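Falbridge plant pot swap returns to the Naidu Hall this fall

20 Oct 2026

If you have been meaning to do something about the stack of planters in the garage, you are in good company. The Falbridge pot swap is coming back to the Naidu Hall, and judging by the emails that have already landed, a good many closets and porches around town are being cleared out to make room for it.

The idea is the same as it was in February, when 169 people came through the door over one long, chilly afternoon and 71 pots went home with someone new. You bring a pot you no longer need, set it out on one of the tables, and pick another to take back with you. It can be clay, tin, basketwork, a fabric sack or something your nephew made at camp. Cracked ones are fine too, as long as you say so - there is always somebody who wants the pieces for drainage.

Đức Âu, who started the swap out of his own driveway and still does most of the carrying, is hoping for more small and middling sizes this time. "We had giants last winter, just beautiful big things, and people stood there looking at them and then looking at their cars," he said. "What everybody asked me for was something to go on a kitchen windowsill, or a cover for the plastic pot the herbs came in."

He has also borrowed extra tables from the Werkel workshop next door, so there should be more elbow room than before, and the coffee will be moved over to the far wall (those of you who waited in the corridor last time will be glad to hear it!). Tables open to drop-offs 45 minutes before the swap itself gets going. Please knock out the old soil at home if you can, and give the inside a quick wipe.
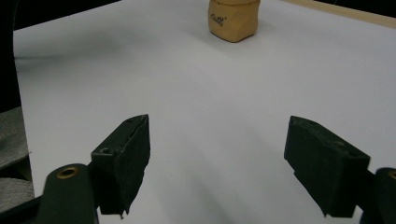 A tan planter with a folded-style band at the top and a little dark lettering on its front.

Softer shapes like this one have been popular with Falbridge gardeners lately, and Âu says he would happily take a whole table of them. Anything left at the end will go to the Grekurar community garden, where the spring seedlings always seem to outgrow whatever they were started in.

Entry is free and you don't need to sign up. If you have no pot to bring, come anyway and have a coffee and a look around. The hall still has a few spare ones put by from February for first-timers, and Âu would love some help folding up the tables afterward.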